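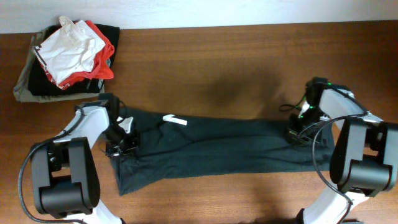 Folding a shirt goes quicker on a table than on a bed. A bed gives under your hands, so the creases you press in one place turn up in another. Any hard, clean surface at waist height will do, as long as it is wider than the shirt when it is laid out. Pull the shirt taut from both ends before making the first fold, as with the dark green one on the table, and look for any part that is still gathered or hanging lower than the rest. Keep the finished pile to one side at the back, where the stack with the white garment on top is, and you have the middle of the table free for the next item.

What you need

A table, wiped and dried. A piece of stiff card if you want every shirt the same width (the back of a large calendar is fine). The washing itself, fully dry. Cotton that is slightly damp folds nicely but smells after a few days in a drawer.

Folding a T-shirt

1. Lay the shirt face down with the neck pointing away from you.

2. Smooth it from the middle outwards with flat hands. Tug the side seams gently until they run straight. Old shirts often have seams that twist towards the front, and these can be left as they are.

3. Fold one side in towards the middle, starting halfway along the shoulder. Turn the sleeve back on itself so it lies inside the fold.

4. Do the same on the other side. The two edges should be parallel.

5. Bring the hem up to just below the collar, then fold in half again. For a shallow drawer, fold in thirds instead.

6. Turn it over and put it on the pile.

Long sleeves

Follow the steps above, but at step 3 lay the sleeve straight down along the body of the shirt. If the cuff goes past the hem, turn it back up.

Making a pile that stays up

Put the largest and heaviest things at the bottom. Jumpers go first, then sweatshirts, then T-shirts. Place the thick folded edges to alternate sides if the pile starts to lean. Once it is taller than a hand's length, start a second one.

Piles with the layers a little out of line are fine for carrying upstairs. Square them up at the shelf, by patting the sides with both hands.

Thin or slippery fabric

Polyester sports tops slide open when stacked. Roll them from the hem up and stand them on end in the drawer.

Last updated December 2024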